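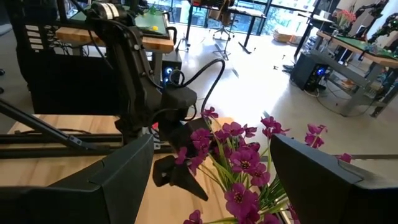
Projects > Pretenell > Flower Arranging > README

Print this page | E-mail this page

# Pretenell Flower Arranging

Notes and recordings on handling artificial flowers at a tabletop. Kept by Sharada Pillai and Satish Varghese.

## Contents

- 292 recordings, 50 of them set aside for testing
- `stems.csv` — one row per bunch, with petal color, leaf type and storage box
- `notes/` — plain text, one file per session

## The flowers

Most sessions use the magenta-purple bunch: five rounded petals to a bloom, dark centers, slender stems and thin grassy leaves. It is listed as `purple_a`. The other bunches are in `stems.csv` and came from the Indance box. Artificial stems hold a bend, so straighten them before starting a new session. Do not trim the leaves.

## Tasks

1. `pick` — lift the bunch from the tabletop
2. `place` — stand it in the vase
3. `turn` — rotate it so the fullest side faces front

## Known problems

Daylight from the windows changes the purple a good deal between morning and late afternoon. Colors are not corrected. Session 5 has no notes file.

## Changes

Version 2 (October): renamed the Zetum folders, fixed leaf type for `purple_a`.

Print | E-mail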